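Sorting Cylindrical Stock into Color-Coded Bins

Workshop Tips, updated February 6, 2025

Cylindrical containers are awkward to store. They roll when laid down, tip when half empty, and look alike once the labels face the back of a shelf. Open plastic bins with a fixed color for each group handle all of that at low cost.

Set up on a clear, flat surface before touching any shelf. A light-colored tabletop is best for this because spills and dropped caps show up at once. Wipe it down, then place the bins in a single row with a hand's width between them. If they are pushed together, the rims catch on each other when you lift one out.

Assign the colors first and write the assignment down. A scheme that works in most small shops:

Blue: full and unopened
Red: in use
White: to be checked, refilled or thrown out

Keep the red bin in the middle. It gets the most traffic, and both neighbors are then one move away.

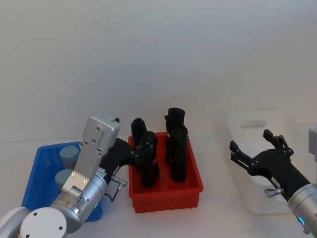 Blue, red and white bins in a row, with black cylinders upright in the red one.

Stand everything upright. A container lying on its side takes more floor area in the bin and puts the product against the cap seal. For tall items, the bin wall should reach at least a third of the way up. Below that, the item leans when its neighbor is removed and the remaining ones go over when the bin is carried.

Ribbed walls are worth looking for. They stay stiff when the bin is loaded on one side, and they give some grip on the outside. Slightly tapered walls let empty bins nest, but they also cost floor area, so measure the inside at the bottom and not at the rim.

Load in pairs where the width allows. Two rows of two hold each other up with no divider. An odd item goes at the end, against a wall. Where a gap remains, fill it with a folded shop towel.

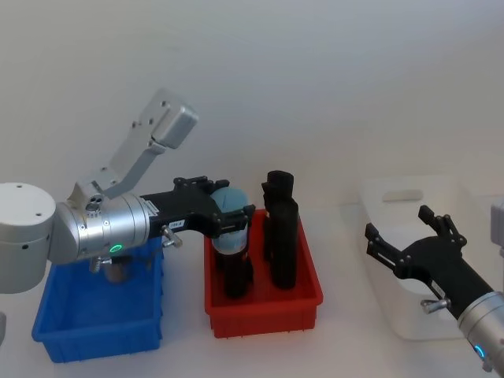 Lift by the cap only if the cap is threaded and fully tight. Snap caps and push-on lids come away under load, and a 500 ml bottle makes a large puddle. With anything doubtful, take hold of the body below the shoulder and raise it straight up until the base clears the rim — tilting it early is what knocks over the next one.

Label the bin on the short side, at the rim, in letters large enough to read from standing height. Paint marker holds on most plastics if the surface is degreased first. Paper labels last until the first solvent drip.

Go through the white bin on a fixed date. Ours is done at the start of every month, takes 20 minutes, and the next full shelf check is in April.

Crisanto Lagman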